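Section 4. Setting up your Flanard countertop water softener

By now the softener is out of its carton and you have read the safety pages (please do, even if you've owned one of our older models). Take your time with this part. Most folks are finished before their coffee gets cold, and there's no prize for rushing.

Choosing a spot

1. Pick a level place within reach of your cold water faucet. The supply hose is 60 inches long, and it likes to travel in a gentle curve, so don't plan on using every last inch of it.

2. Wipe the spot down and let it dry. The four rubber feet grip nicely on a plain, smooth surface, and they grip poorly on anything dusty or greasy. 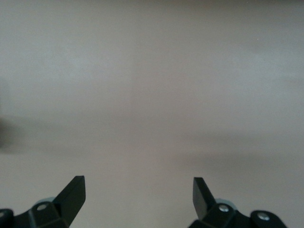 3. Set the softener down with the dial facing you. Leave a hand's width behind it for the drain elbow.

CAUTION: Connect to cold water only. Hot water will swell the resin beads and can crack the tank, and the warranty doesn't cover that.

Connecting the hoses

4. Unscrew the aerator from your faucet and put it somewhere safe - a cup on the windowsill works well.

5. Thread the Quintela adapter on by hand. When it stops turning easily, give it one more quarter turn and leave it be. Pliers will only chew up the threads.

6. Push the blue hose into the adapter until you feel it click, then tug it lightly. If it slides out, wet the end and try again.

7. Run the gray drain hose to the sink. It should hang freely, with its open end above the waterline, and it shouldn't cross the edge of a work surface where somebody may lean on it. 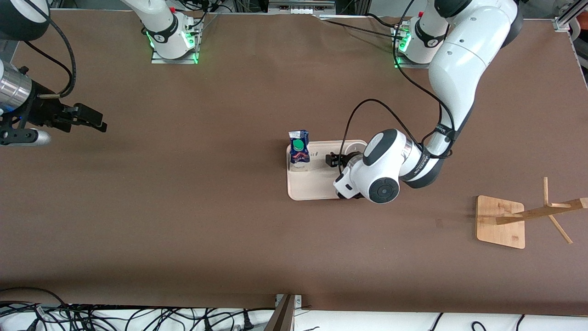

The drain hose will spit a little air the first few times you run water through it. Let it run until the stream is steady, and keep a towel handy all the same.

Adding salt and setting the dial

8. Lift the lid and pour in 5 pounds of plain softener salt. Table salt cakes up and rock salt leaves grit behind, so please skip both.

9. Turn the dial to your water hardness. If you don't know it, use one of the test strips in the small envelope taped under the lid.

NOTE: At a middle setting, a full load of salt treats some 2,000 gallons. The salt light comes on at 1,510 gallons, so you'll have plenty of warning before you run out - no need to hurry to the store that evening.

10. Press and hold RINSE until it beeps twice. Throw away the first pitcher of water, or give it to the mop bucket.

Flanard Home Water | Customer help: ask for Gifty Darko's team | All rights reserved | Back to top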